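Cell 2 gripper check – after the dropped beam, April

Filled in by: Chaminda Munshi
Arm: Mnguni, two-finger gripper
Site: Tusham, back bay
Job no. 698
Status: HELD, do not run in auto

What went wrong. Arm let go of a beam part way through the lift, no alarm, no stop. Controller carried on to the next step as if it still had hold of it. Nobody inside the fence. Rafsan hit the stop from the panel.

1. Fence and gate
Gate switch – OK, tried it twice.
Light curtain – OK.
Sign on gate – missing, put a new one up.

2. Stops
Panel stop – OK.
Pendant stop – works but the button is sticky. Swap it before anyone teaches with it again.
Restart after stop – asks for reset, good.

3. Gripper
Finger bolts – left one had moved, paint mark no longer lines up. Retightened and re-marked.
Pads – worn at the tips, worse on the left. Not failed but I wouldnt sign for another month.
Grip lost signal – FAIL. This is the main one. Input was bridged in the program, line 3134, comment says "temp". No initials. Bridge taken out.
Air or power loss – held the test piece for 15 minutes, OK.

4. Program
Backup against what is running – not the same. See above.
Slow speed limit in teach – OK.
Beam pick rerun in the simulator with the bridge out. Gripper down low on the beam, one finger each side, beam going up to the white plate, short blocks left and right of it. Look at how low the fingers sit before agreeing the new pick point. 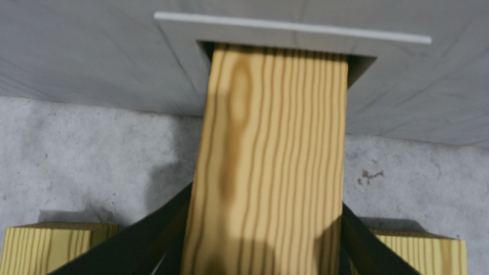
Hashini Saha: I'd leave the pick point alone until the pads are changed. If you move both at once we won't know which one cured it. And the sim grips whatever you tell it to, it has no idea the left pad is worn.

Fair. Pads first then, pick point stays as is for now. Have changed the action list to match.

5. Actions
Pads, both sides – ordered from Disudia, Rafsan to fit.
Pendant button – stores has one, Chaminda.
Grip lost signal – prove it on the real arm at slow speed, pull the part out by hand tool, arm must stop and alarm. Two people, one on the stop.
Search the other cell programs for bridged inputs – Xiaoqing Cao. Cell 4 done, clean. Rest still to do.
Near miss form – sent to Brumau, no number back yet.

6. Release
Not released. Key is in the office, dont take it for a quick test. Needs my signature and Helmut Frerichs' before auto goes back on.

Next look when pads are in.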